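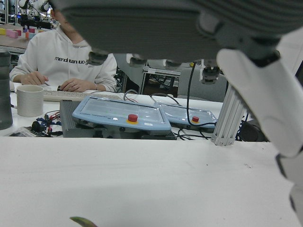 Flondach white work table and Jusel tray: review

A plain white top makes small or brightly coloured items easy to find. It also shows dirt. We tested the Flondach with the light blue Jusel tray on it.
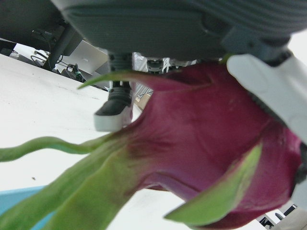 Urel Bench Notes
Words: the reviews desk
September 2023

The Flondach costs £465 without delivery and is rated for a spread load of 60 kg. Ours stayed level under that weight. The feet adjust by hand, but the threads are coarse and small corrections take several attempts.

The finish is the weak point. Ours has picked up faint streaks, scuffs and a few dark specks, along with a grey smudged patch. Washing-up liquid removed most fresh marks. It did little for the scuffs, and a cream cleaner left a dull area that we would not want repeated on

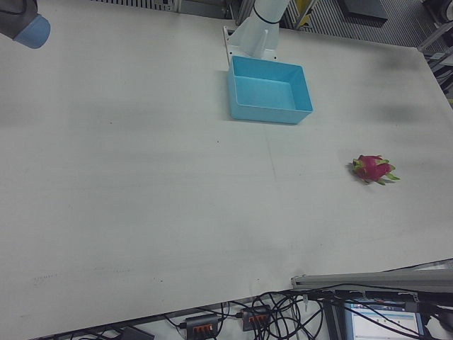

the rest of the top. Strong colours stand out well against the white, pink and magenta especially, and green is nearly as clear.

The Jusel tray measures 395 by 346 mm. It is a plain open rectangle with shallow walls and slightly rounded corners, so it wipes out quickly. Round items can roll over the side if the tray is carried at a tilt. There is no lid.

The Hiebert table we used previously had a darker top and hid wear better, but pale parts were harder to see on it. Flondach lists a matt version for November.

Table: recommended for light work. Tray: recommended.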